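Turkstead garage log, February 19, 2025

Cylinder head back from Drulberg

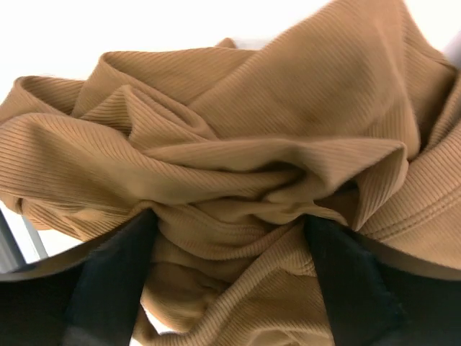

The head came back with the valve job done and a note from Danang Simanjuntak saying he took the minimum off the deck. I checked it with the straightedge corner to corner and along both edges and could not get the thinnest feeler under it anywhere. Valve seats are cut evenly and the contact band sits near the middle of the face on all the intakes. The exhaust on number 2 is a little wide but inside spec. Rags are a recurring problem on this engine. Anything with a loose weave leaves lint in the oil galleries, and tan ribbed knit like this is no better, as grit lodges between the ribs and then gets dragged across a machined face. I used lint-free wipes on the deck and kept the knits for the fenders.

Block side next. Chased the head bolt threads with the old bolt that Rizal Halim slotted with a cutoff wheel. A tap removes too much metal and I don't trust it in this casting. Blew out the holes twice. There was coolant in the bottom of two of them, enough to throw off a torque reading or crack the block.

Gasket on dry, per the instructions. New bolts, light oil on the threads and under the heads. Final torque 85 lb-ft in three passes, center out in a spiral. Bolt 5 felt soft on the second pass, so I backed it out, looked at the threads, found nothing, and ran it in again. It came up normally.

Pushrods rolled straight on the glass. Wahyudi Nugroho thinks we should go to the stiffer springs while the covers are off. I disagree. The cam is mild, the car will not see high rpm outside of the Reder strip, and more spring means more load on lobes that are already broken in. Left the stock springs.

Carburetor is still apart. Float level was set too high, which fits the fuel smell Donnie Leckie complained about all last fall. I reset it and replaced the needle and seat. The accelerator pump diaphragm is stiff and will go too once the part gets here. The Sinaga order came to $559 with the gaskets, the distributor cap, and the water pump. The pump is the wrong one. It has the long shaft and puts the pulley out of line with the crank. Return form filled out, box taped, not mailed.

Bongani Shezi called about the rear end. He has a 3.55 gear set out of a wagon and wants to know if I'll take it before May. Probably. The current gears whine on deceleration and the backlash is past the limit.

Remaining: set lash, intake manifold, cap and wires, correct water pump, fill and bleed the cooling system. Check the timing tab against true top dead center before the balancer is covered up.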